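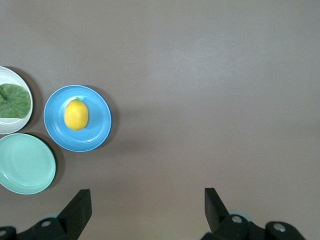
White plate, green leaf, grey-mauve table.

Home Posts Kitchen Garden Contact
Search this site... Go
4 min read

Storing salad leaves: a second winter of notes

Last February I wrote up a way of keeping cut leaves in the fridge, and I have since changed most of it. The old post is still up but should be treated as out of date, particularly the part on vinegar rinses.

The problem is simple enough. A lettuce goes on respiring after it is cut. It uses up its sugars, gives off water and heat, and wilts once it has lost a few per cent of its weight. Cold slows all of this down. High humidity slows the water loss but encourages rot if there is liquid sitting on the leaf. Storage is therefore a matter of keeping the air damp and the surface dry, and most methods fail on one or the other.

My fridge is an ordinary larder model with a glass shelf over the salad drawer. The drawer has a sliding vent which I had always left half open out of habit. With a cheap thermometer and humidity probe inside, I found that the vent made very little difference to temperature and a large difference to humidity. Shut, the drawer stays damp enough for leaves. Open, it suits apples, which should not be in there anyway on account of the ethylene. Ethylene is what puts the rusty spots on the midribs of lettuce, and a single ripe apple in a closed drawer is plenty.

The position of the drawer matters as well. Mine is coldest at the back, where it sits against the cooling plate, and leaves pushed right up to it will freeze. Frozen lettuce turns glassy and then collapses, and there is no getting it back. I now put a folded tea towel across the back of the drawer as a spacer.

Washing

I no longer wash before storing. Whole heads keep better unwashed, with the outer leaves left on and the base trimmed only when wanted. If leaves have to be washed ahead, they go through the spinner twice, with the water tipped out between runs, and are then spread on a cloth for a while before being boxed. The second spin gets out more than I expected.

The vinegar rinse has gone. I could see no difference in keeping time, and the thinner leaves picked up a taste.

Containers

I have tried the following:

Loose in the drawer. Poor. Wilted at the edges within a day or so.

Sealed plastic bag, air squeezed out. Good at first, then the leaves touching the bag go slimy.

Rigid box with a dry cloth at the bottom. The best so far. The cloth should be changed when it feels damp. It needs a box with some headroom, and the leaves should not be packed down.

Damp cloth wrap. Fine for herbs, too wet for soft lettuce.

The box I use is a 2 litre one from Ivstead, chosen for its flat lid. The Lerwood one I had before had a clip that lifted at one corner, and the humidity readings showed it.

Varieties

Cabbage hardly needs any of this. A firm white cabbage will sit in the drawer for weeks, losing only the outermost leaf. Cos keeps well, butterhead badly. Loose-leaf types picked from the garden in the early morning last noticeably longer than the same plants picked in the afternoon, when they are already warm and short of water.

Slightly limp leaves can be brought back in cold water. Half an hour is usually enough. Anything with brown or translucent patches goes on the compost.

Still to do: log the drawer through warmer weather, and repeat the cloth test with kitchen paper, as two readers have asked for it.

Older post Newer post Back to top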